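Brirow Lab
Calls and vacancies

CALL FOR PARTICIPANTS: people to teach two arms how to tidy a table

Posted in a rush, sorry, the rota for April is half empty and we need to fill it. Read to the end before you write in, most of the questions we get are answered further down.

We want 40 people. We have 2 so far.

What it's for

Short version. The Yoon study asks whether a robot learns better from a few demonstrations by lots of different people, or from lots of demonstrations by one person who has got very good at it. Most groups use the second way. Quick, cheap, you get clean data. Our first round suggested that arms trained that way come unstuck as soon as somebody moves the basket. They reach for where the basket used to be. Arms trained on a mixed bunch of people were slower and looked clumsier but coped better with things being shifted about.

That was a small round though. 142 demonstrations, all told, and too many of them done by staff who know the kit inside out. So we can't say much. Hence this call.

What you would do

You sit or stand at a pair of handles (the leader arms, you'll hear us call them that) and whatever you do with your hands, the two arms at the table do as well. No headset. No typing. You get a card with a job on it, you do the job, you press a pedal, somebody resets the table, you do it again.

Jobs are household things. Fruit from one place to another. Cups onto the rack, cups off the rack. Lid on a box. The lid one is hard, be warned, people go very quiet during the lid one. You are not being tested and there's no score. If you drop something, carry on, pick it up if you can, a drop followed by a recovery is useful to us and we keep it.

Please do it the way you would do it at home. If you'd move the cup first and then the fruit, move the cup first. We do not want to show you the "right" way, that is the whole point of the study. Left-handers very welcome, we are short of them.

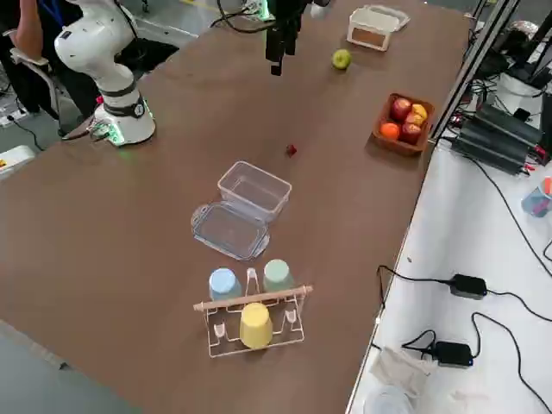 Charalambos Triantafyllou: I did the first round and would add one thing to the call, which is that the first ten minutes feel hopeless and then they don't. Your hands want to feel the thing you are holding and there's nothing there. I kept squeezing much too hard. By the end of the session I was looking only at the fingertips and had stopped thinking about my own hands at all. Also bring a jumper.

Yes, bring a jumper. The room is kept cool for the controllers.

How long, how much

One session, two hours with a break in the middle. You can do a second session on a different day if there's room, but not a third. Past that you start to turn into an expert and then you are in the wrong group for us.

Pay is 30 pounds per session, plus bus fare if you keep the ticket. Paid by bank transfer, normally the week after. If you have to stop early you still get the full amount, no need to give a reason.

Sessions run morning, afternoon and early evening. There is one Sunday a month as well, for people who can't do weekdays. Sunday places go first so say at once if that's the only day you can manage.

Who we want

- 18 or over
- able to use both hands for fairly small movements, for two hours with a break
- can see the table clearly from a couple of steps away, glasses fine
- no experience of robots needed, and for most of the places we would prefer none
- a few places (not many) for people who have used arms before, tell us which sort and for how long

Please don't apply if you've worked on the Jurovance software in the last year. You'll know how the scoring is done and it will change what you do, even if you try not to let it.

We would specially like to hear from people over sixty, and from anyone who handles things quickly for a living: packing, kitchens, market stalls, care work. Nearly everyone in round one was a student and it showed in the data.

Safety and so on

The arms move only when you move, and slowly. You will be at the handles, well out of reach. A member of staff is at the table side the whole time with the stop button, and you have a stop button too. Press it whenever you like. Ten minutes' training beforehand, including you stopping the arms yourself a few times so that you know what it feels like.

If you have a pacemaker or other implant please tell us before you book, not on the day.

What we record

The movements of the arms, how hard the grippers close, and video of the table from fixed cameras. Forearms and hands sometimes get into the video, faces shouldn't. We check every recording and throw out any where a face gets in. No sound. Your name is kept on a separate list from the recordings and that list is destroyed when the study ends.

The recordings themselves will be made public with the paper so that other groups can check our result, or disagree with it. You need to be happy with that. You can pull out up to two weeks after your session and we'll delete everything of yours, after that it gets mixed in with the rest and we can't get it back out.

What happens with it afterwards

Once all the sessions are in we train the same model twice, once on the mixed group and once on the single practised operator. Same number of demonstrations each time, same jobs. Then both get tried on a table laid out in a way neither has seen. Everyone who took part gets sent the results in plain English, whichever way they come out. If the mixed group does no better we'll say so and publish that.

Getting here

We're on the ground floor of the Ratano building, round the back, past the bike racks. Step-free all the way in. The front door of Ratano is locked after five so evening people must use the side entrance and ring. Parking is bad. Realy bad. Take the bus if you can.

How to apply

Write to Polyxeni Theodorakopoulos at the study office with:

- your name and a phone number
- which hand you write with
- morning, afternoon, evening or Sunday, as many as you can do
- any experience with robot arms, or "none"
- anything you need from us, a different chair, a longer break, somebody to meet you at the door

No CV please. No covering letter either, two lines is plenty. She answers in the order they come in and it may take a few days as she is also the one reseting the table.

Places open until the rota is full.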